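Sleeves, Cuffs and Other Things That Stretch

My mother-in-law washes everything on warm and dries it on hot, and her sweaters look terrific. I wash mine on cold, lay them flat, whisper to them, and within two winters the cuffs flap around like bell bottoms. So I've been paying attention to cuffs lately (yes, this is what summer is like at my house) and I've collected enough tricks that I figured I'd write them down before I lose the envelope they're on.

First, the rescue. If the ribbing on a sleeve has gone baggy but the yarn is still in good shape, you can usually pull it back in with hot water. Dip only the cuff in a bowl of hot tap water, squeeze it out in a towel, push the ribs together with your fingers so they stand up like little accordion folds, and let it dry like that. I used to hit it with the hair dryer too, and it does help on cotton, but go easy on wool! I felted one cuff so badly that my kid used it as a hat for a stuffed owl.

If that doesn't hold, elastic thread. Dewanti Gunawan taught me this one at her kitchen table and I've done it on four or five sweaters since. You thread a blunt needle, turn the cuff inside out, and run a line of elastic thread through the backs of the ribs, catching just the inside of each one so nothing shows on the outside. Go all the way around, pull it a tiny bit snug, knot it. Then do another row half an inch up. Try it on before you cut the tail, please. I have given myself what felt like a blood pressure reading more than once.
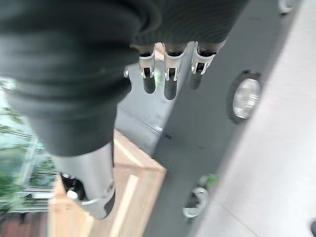 Dark knits are their own headache, mostly on account of lint. I keep a rubber dish glove in the laundry room and wipe it down the sleeve in one direction, and it pulls off more than those sticky rollers ever did for me. Ribbing is the stubborn part, so run the glove along the ribs first and across them after. On a charcoal gray sleeve like this one I'd do the finely ribbed stretch slowly and then go back for the softer part with all the folds and creases, because fuzz loves to sit in a crease where you don't see it until you're standing in daylight. Do it by a window if you've got one. Bathroom light hides everything.

And please wash the dark stuff inside out. I know, I know, everybody says it. I ignored it for years and had a whole drawer of things that used to be black. Cold water, short cycle, not too much soap. A splash of white vinegar in the rinse if they come out stiff. My neighbor Ibrahim swears by a spoonful of salt to keep the color in, and I tried it on a couple of loads and could not tell the difference, so I went back to using salt on eggs.

Pushing your sleeves up is what wrecks them, by the way. I do it every time I wash dishes, all the way up past the elbow, and then wonder why the cuffs are shot. Fold them instead, two flat turns, nice and loose. Or wear an old sweatshirt for the dirty jobs and let that one suffer. Mine has bleach spots and paint on it and I love it very much.

For storage, don't hang heavy knits. The shoulders grow points and the sleeves get longer while you're not looking. Fold the sleeves straight across the back, fold the body up in half, and stack them with the heaviest on the bottom. If you really have to hang one, fold it lengthwise, lay it over the hanger at the armpit and drape the sleeves and the body over the bar.

One more, for snags. Don't cut the loop! Push it through to the wrong side with a crochet hook or the blunt end of a needle, then tug the fabric gently in both directions until it settles. I keep the hook in the same jar as the spare buttons, next to the good scissors that no one in this house is allowed to use on wrapping paper.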